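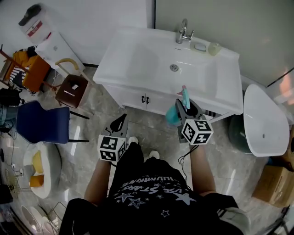 Adel Ouali wrote on April 2, 2023:
> Has anyone on the list kept a stable pose from the cube markers when
> the hand turns quickly? With my pair the left one is good, but the
> right one jumps when I rotate the wrist. I printed the markers on
> ordinary paper and glued them to the cube. Is the printer guilty, or
> my calibration?

Hello Adel, hello all,

I had the same jumps with my handheld grippers last May, and I lost two weekends on it. In my case the printer was innocent. I had typed one marker size for all faces in the config file, but the real squares on one cube were smaller by 2 mm. Please measure every face with a caliper before you change anything else.

The second thing is exposure. I work in the bathroom now, around the sink, and the white walls and white ceramic make the automatic exposure change all the time. I fixed it by hand and the tracking became much calmer - before, I could use 72 frames from a short test of 100, now I have no gaps in the same test.

Also look at your cable. Mine pulled on the cube when I turned my wrist, so I made a small clip for it at the Metwally workshop. The file is in the Nivilcombe folder, revision 74. It fits the Skolent handle but I did not try it on the Orico one.

Could you send your config file to the list? I would like to compare the cube offsets with mine.

Best regards,
Ilir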